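Kitchen notes - May

Quick one this month, we are behind on everything and the newsletter is being typed between deliveries. Sorry in advance.

First the lunch club move. As most of you know by now the Plernville lunch club has left the church hall and is cooking out of the old school kitchen on the Zukthorpe side. Same menu, same price, same start - noon, doors at 11:30. Parking is round the back, NOT in the bus lane. Two people have already been ticketed and we can't do anything about it.

The bus stops right outside if you'd rather. Coming from the Suleo end you want the stop after the library, not the library one, unless you like walking uphill.

Numbers. We served 1,065 lunches between January and the end of April, which is 390 more than the same stretch last year. A lot of that was the cold snap and the soup. Please stop asking for the soup recipe, it's in the February issue and it's just split peas, a ham bone and a long afternoon. Go easy on the salt until the end. If you don't have a ham bone a smoked turkey leg works, we've done it that way plenty.

The new room seats 70 if we use the long tables and put the coats somewhere else. We have not worked out where somewhere else is. For now coats go on the backs of chairs, and if you have a walker or a stroller leave it along the hallway wall so the servers can get by with trays. Hot trays. Please.

Sign-up is changing too. The paper sheet is gone, it kept getting soup on it. You can call the kitchen line before 10 in the morning on the day, or put your name down for the whole month at once when you pay. If you've paid for the month and can't make it, still call, so someone off the waiting list can have your seat. We had 30 no-shows in April and that's a lot of meatloaf.
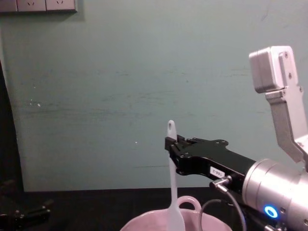

Special diets - tell us when you sign up, not when the plate is in front of you. We can do no dairy, no gluten and vegetarian with a day's notice. We can't promise nut free, the bakery that sends the rolls also does pecan pie. Low salt is easy, just say so. "No onions" we will try but there are onions in pretty much everthing.

Menu for the rest of the month, subject to whatever turns up on the truck: chicken and rice, baked ziti, meatloaf with green beans, chili (mild, hot sauce on the table), tuna casserole, and a pot roast week if the price comes down. Dessert is fruit most days and something better once a week. The lemon bars will be back. The bread pudding will not, it was a lot of work and half of it came back to the kitchen.

Takeout boxes. One per person, and only after everyone in the room has been served. We had some words about this last month and would rather not have them again. Bring your own container if you can, lids that fit would be great. Anything with rice in it goes straight in the fridge when you get home and gets eaten the next day, don't leave it on the counter till supper.

Things we could use: big stock pot, the heavier the better. Dish towels, clean, any color. Canned tomatoes, always. Garden stuff once it starts coming in - last summer we had more zucchini than we knew what to do with and we'd still say yes. We can't take home-canned goods or anything already opened. Drop-offs at the side door, mornings, ring the bell and wait a minute, it's a long way from the stove.

Also still looking for drivers for the home delivery run out to Tanguy. It's one loop, out and back, and you'd be done by 1:30. You need your own car and a cooler bag, we have the bags. Gas money is paid at the end of month. If you've been thinking about it, call, the same two people have been doing it since winter and one of them is having a knee done in June.

Last thing - the big blue casserole dish with masking tape on the bottom is still here from the spring potluck. So is a gray cardigan and one glove. They're in the box by the side door til the end of the month and then they go to the thrift store.

Kitchen line is open 8 to 2.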